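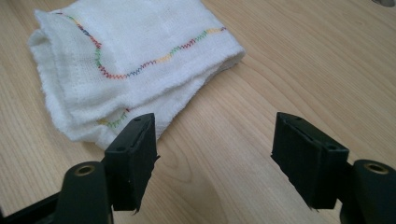
A folded white cloth on a wooden table

About Hurgate Linen

Hurgate Linen is a small company that supplies and washes table linen, tea towels and hand towels for cafes, guest houses and community halls. We started with one washing machine and 8 customers, all of them in walking distance. Today we look after 338 customers, and we still do the washing, the ironing and the mending under our own roof.

The name comes from the street where we opened the first shop. We have moved since then to a bigger building on Orkska Road, but we kept the name, as our customers already knew it and the labels were already sewn.

What we do

Most of our customers rent from us. We deliver clean linen in the morning, take back the used linen at the same visit, and send one bill at the end of the month. You can choose delivery once a week or three times a week. If you have your own linen, we can also wash it and return it to you separately from all other work.

We sell linen too. Our plain range is called Anolent and it is made of cotton only. It comes in white, grey and a dark blue colour. The white is the one we recommend for kitchens, because it can be washed at a high temperature many times and any stain is seen at once. From January the range will also include a long runner for tables of 6 or 8 people.

How we work

Every piece is looked at by a person before it is packed. A small hole is mended, and a piece with a big hole is cut into cleaning rags, which we give free of charge to any customer who asks for them. We do not use perfume in the wash. Some people miss it at first, but in a dining room the food should be what you smell.

For napkins we fold in three, then in half, with the hem inside. Tablecloths we fold to the size of the shelf, so please tell us the size of your shelf.

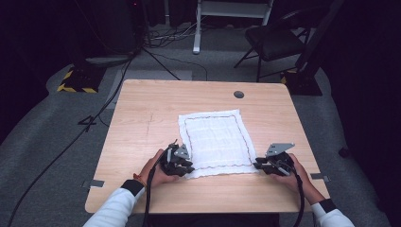 Our suppliers

Our cotton cloth comes from the Tsakiris mill, with whom we have worked from the beginning. They weave in small lots, so we sometimes must wait for a colour. When this happens we write to you before the order is confirmed.

Visit us

The counter on Orkska Road is open in the mornings. You are welcome to come and feel the cloth before you decide, and we can lend a sample set for two weeks. Parking is behind the building, next to the green gate.

This page was updated on November 30, 2018.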